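引き出しタスク用のグリッパー選び、二本指の細い爪か幅広パッドか

掲示板:マニピュレーション機材/ハンド・グリッパー
5件の返信

投稿者:nordlys_k
2025年10月28日

はじめまして。日本語は母語ではありませんので、読みにくい文があったらすみません。

今、白いアームに付けるグリッパーを比べています。候補は2つです。ひとつは Dakska の二本指で、先が尖った爪のタイプ。もうひとつは Løken の平行グリッパーで、幅の広いゴムのパッドが付いています。対象は三段の引き出しキャビネットの開け閉めと、引き出しへの物の出し入れです。物はペットボトルや浅いボウルなど、普通の日用品を使います。

私は最初、パッドのほうが良いと思っていました。接触する面積が大きければ、位置の誤差に強いと考えたからです。けれども、U字の取っ手に使ってみると、パッドの厚みが邪魔になります。取っ手と前板のあいだの隙間にパッドが入るかどうかは、手首の角度に強く依存します。いちばん下の段では手首をかなり倒さなければならないので、さらに難しくなります。

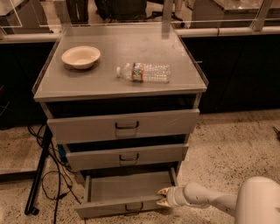
それで、取っ手をつかむ方法のほかに、引き出しの縁を使う方法も試しています。少し開いたあとなら、爪を前板の上の縁にかけて引くことができます。閉めるときは前板を外から押すだけなので、どちらのグリッパーでも大きな差は出ませんでした。

各条件で200回ずつ試しました。下の段を開ける動作だけで言うと、失敗は Løken が56回、Dakska はそれより明らかに少ないです。ただし、Dakska の失敗は内容が悪いです。爪が滑ったときに取っ手の根元に強く当たって、保護停止になることがあります。Løken の失敗は、ほとんどが「入らなかった」だけで終わります。

質問です。
・失敗の回数と失敗の重さを、皆さんはどのように比べていますか。
・尖った爪でペットボトルを横からつかむとき、よい方法はありますか。倒れているボトルが特に苦手です。

投稿者:hidari_te
Re: 引き出しタスク用のグリッパー選び

日本語、まったく問題なく読めます。

うちは細い爪派です。引き出しも扉も、結局は狭いところに指先が入るかどうかで決まるので。保護停止の件は、グリッパーよりコントローラー側の設定を疑います。引く方向だけ位置制御のままになっていませんか? 引き出しはレールの向きが必ず少しずれているので、横方向を柔らかくしないと、どんな爪でも根元に当たります。

倒れたボトルは、上から指を下ろして胴をまたぐのが一番楽です。横から行く理由がないなら横から行かないほうがいいと思います。

投稿者:posell_user
Re: 引き出しタスク用のグリッパー選び

反対意見です。爪を細くして成功率を上げても、次の対象でまた困ります。浅いボウルの縁をつまむ程度ならいいですが、中身が入ったら接触が点に近いので回ります。私は Posell のコントローラーとパッド付きの組み合わせで、パッドを薄いものに替えて使っています。純正の厚いパッドのままで比べるのは、Løken に少し不公平ではないでしょうか。

それと、56回という数字は「一回目で入らなかった」も失敗に数えていますか? やり直しを許すなら話が変わってきます。

投稿者:nordlys_k
Re: 引き出しタスク用のグリッパー選び

お二人とも、ありがとうございます。

hidari_te さん、ご指摘のとおりです。設定を確認したところ、引く方向以外もかなり硬い値でした。手首の剛性は前の作業の設定をそのまま引き継いでいました。恥ずかしいです。横方向を下げて、もう一度測ります。

ボトルを上からつかむ案は、キャビネットの天板の高さだと、アームの姿勢がきゅうくつになります。肩が近すぎて、肘の逃げる場所が少ないのです。台車の位置を少し下げれば可能かもしれません。

posell_user さん、はい、一回目だけを数えました。やり直しは許していません。不公平という意見も理解できます。薄いパッドは何ミリのものをお使いですか。ただ、私の立場では、買ってそのままの状態で比べることにも意味があると考えています。多くの人は最初その状態で使うからです。

投稿者:hidari_te
Re: 引き出しタスク用のグリッパー選び

横から失礼。「そのままの状態で比べる」には私も賛成できません。爪もパッドも消耗品で、替えるのが前提の部品です。靴を比べるのに、靴ひもを結ばないで走るようなものかと。

あと、カメラはどこに付けていますか。手首のカメラなら、下の段に行くと前板しか映らなくなって、取っ手の位置推定が崩れることがあります。うちは Jamis の小型カメラを手首に付けていましたが、下の段だけは頭側のカメラに切り替えました。グリッパーの差だと思っていたものが、半分は見え方の差でした。

投稿者:posell_user
Re: 引き出しタスク用のグリッパー選び

カメラの話は同意。先にそこを固定してから比べたほうがいいです。

パッドは市販のシートを切って貼っただけなので、正確な厚みは測っていません。すみません。純正の半分くらいに見えます。滑りやすくなるので、握力の設定は上げました。薄くすると端から剥がれてくるのが欠点で、1月に貼ったものはもう二度貼り直しました。

保護停止が減らないなら、指先の力のしきい値より先に、引き始めの加速度を見てください。静止摩擦が抜ける瞬間に一番暴れます。

投稿者:nordlys_k
Re: 引き出しタスク用のグリッパー選び

たくさんの助言をいただき、感謝します。靴ひもの例えは分かりやすかったです。意見を少し変えて、「購入時のまま」と「調整後」の両方を表に載せることにします。

測り直しは次の順番で行うつもりです。
まず、カメラを頭側に統一する。
次に、横方向の剛性と引き始めの加速度を下げる。
そのあと、Dakska の爪、Løken の純正パッド、Løken の薄いパッドを同じ条件で比べる。

失敗の重さについては、「保護停止」「物を落とした」「入らなかった」に分けて書きます。点数にまとめる方法も考えましたが、重みを自分で決めると、自分の好きな結果になってしまう心配があります。

上の段と中の段では、今のところ差が小さいので、回数を減らしてもよいと思っています。もし反対の方がいらっしゃいましたら、測り始める前に教えてください。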